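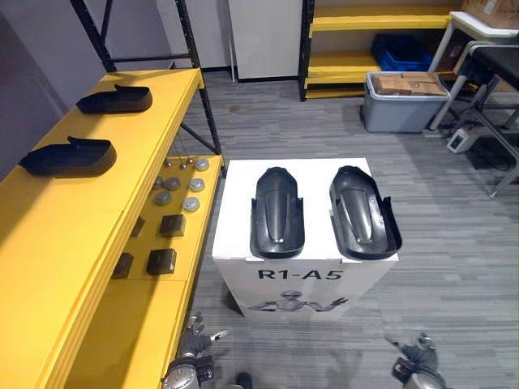

Zasovitz, Tuesday, February 4, 2020

Store filed for bankruptcy - what happens to my gift card and my chair?

Valentini Home filed Chapter 11 last week. I have a gift card with $417 left on it, plus a deposit on a chair that was due in May. The email they sent says they are "excited for this next chapter," and I suppose eleven is a chapter. Do I spend the card now or wait for the judge? And is the deposit gone?
Posted by Marjatta Harju

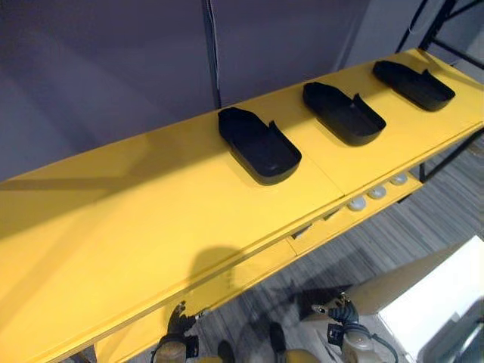 Remigiusz Ziółkowski
Spend the card. Today, on anything you can carry out the door. Stores usually ask the court for permission to keep taking gift cards, and usually get it, but the permission can come with an end date. I sat on one from Drolora for 34 days while I made up my mind about towels. I now own a very nice piece of plastic.

The deposit is different. If they cancel the order, you're a creditor, same as the bank, only further back in line. Look for the claims agent's website (the notice should name it), fill out the proof of claim form, and attach your receipt. Consumer deposits get some priority up to a dollar cap, so check the box for that. Missing the deadline is the usual way people lose out.

If you paid by credit card, call the card company too.
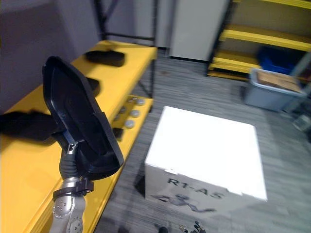
More replies

Serpil Sarıgül
Same thing with my sofa from Lisis. Put down $2,000, got a letter, then another letter. Dispute it with your card first, the court thing takes forever. No idea about gift cards, I never get any.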